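Heruvach Suver Two-Finger Gripper, Concave Pads
Product page and service notice

Product code: Suver 136
Status: in stock, revised release firmware now fitted
Page updated: Jul 29, 2018

We love this little gripper. The Suver was drawn up by Ching-wen Liu at our Kaltport workshop for people who pick up small, light, square-ish things all day long, and it has turned out to be one of the most pleasant tools we make. The curved inner faces settle onto a part gently, the wrist camera looks straight down between the fingers, and you can swap a worn pad with one key and a bit of patience.

It also had a fault, and if you bought one before the February batch you should read the next part before anything else on this page.

The late release fault

On early units the right finger could let go a moment after the left. With a heavy part you would never notice. With a light plastic block, the slower finger nudges it sideways as the hand opens, and a stack that was placed square ends up with a step in it. Worse, the controller reported the release as finished when only one finger had moved, so the arm was free to lift away with the part still touching the pad. Two customers saw a part dragged off a stack that way. No one was hurt, but a hand that says it is open when it isn't is a safety matter and we are treating it as one.

Teresa Valente tracked it down on our block bench, which is still the best test we have: coloured blocks, a white surface and a great many repeats. She ran 2,877 place-and-release cycles and logged 96 late releases, nearly all of them with the grip force set at the low end.
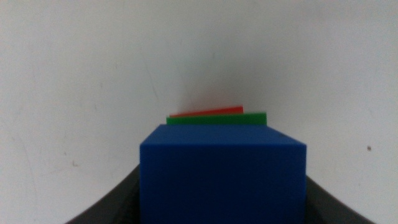
Wrist camera view: blue block between the fingers, green and red beyond.

If you have the wrist camera, use it! It is by far the easiest way to see how both pads meet the part. Look at the height of contact on each side. A small difference is normal on these curved pads and will not cause trouble on its own. What you are looking for is a difference that grows over a shift, and that usually points to a loose pad screw.

What we changed

The firmware now waits for both finger sensors before it reports "open". If either one is late, the arm holds still and the amber light comes on. The return spring on the right finger is stiffer, and Pantelis Mitsotakis-Vlachou rewrote the low-force settings from scratch (they are much nicer to use, too).

Checking your own unit

Stop the arm and lock it out before you put your hands anywhere near the fingers. Check both pad screws. Clear the area, switch back on from outside the guard, and run the release test from the service menu with a two-block stack. Compare the edges of the top block and the bottom one after each release.
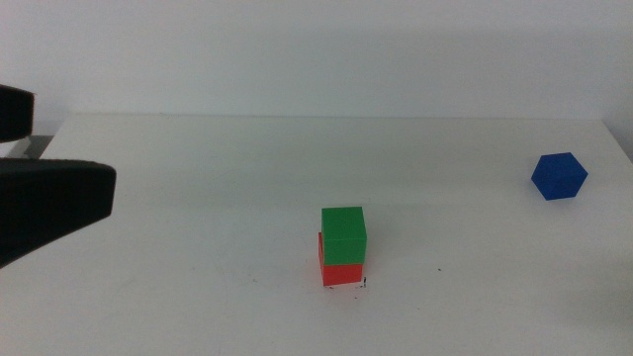 Bench view with the fingers open: green on red, the upper block sitting a little to the right.

An offset by itself doesn't prove a late release, as a part picked up off-centre will also go down off-centre. Go by the log. Any line marked R-LATE means the unit needs the new spring.

Getting the fix

The spring kit and firmware are free for every early unit, wherever you bought it. Until it is fitted, please keep grip force in the upper half of the range and do not let anyone reach in on the strength of the "open" signal alone. Rallis controllers need the adapter file as well, so mention it when you write.

Ask for Chrysanthi Triantafyllou on the service desk and have your serial number ready.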